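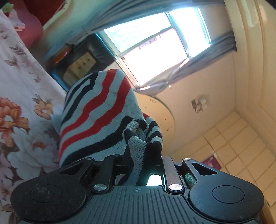
## Stonitz hand-held gripper — demo day notes

Betex lists this one at $3,000, and we saw it at the Jenirberg open day in December. The jaws closed on a striped knit, which is a fair choice of load. Soft, bunchy cloth gives most grippers grief.

Still, one garment is one garment. The sales sheet claims 430 grips per charge, and we'd like to see the test behind that figure. The left arm on the demo unit was scuffed already.

Warranty: 2 years, jaws excluded. Ask about colour options before you order.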